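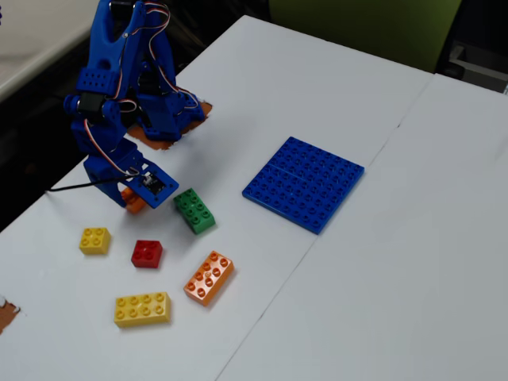
So the arm had a proper wobbly this week, and I've finally got to the bottom of it. Lunine (that's what we call it, after the folder name I never got round to changing) has been picking up toddler bricks and putting them on the blue baseplate quite happily for ages. I'd set it going on a long run of 2,000 picks, mostly to see what would give up first.

Pick 892, is the answer. The gripper closed on a brick, started to lift, and then the elbow simply went limp! Down it all came onto the table with a horrible crack, and then -- this is the bit I didn't like -- it woke up again and swung back to its start position at full speed. My hand was already halfway there to rescue it. Missed my knuckles, only just.

I blamed the servo, obviously. Swapped it, ran it again, same thing after 5 minutes. Ulises Arancibia came over from Cleltthorpe with his good meter and found it in no time: one of the servo wires had been rubbing on the plastic every time the arm reached forward, and the copper inside had nearly gone. Bend the arm far enough and the power dropped out. I'd bought a new servo for nothing, which he mentioned 2 or 3 times over tea.

The wire's been replaced and I've left a lot more slack in the loops. I've also changed the startup code so it stays put after a power cut until I press a key, and then it goes home slowly. Should have done that on day one, really. A big red stop button is on order too.

Next long run is in November, hands in pockets.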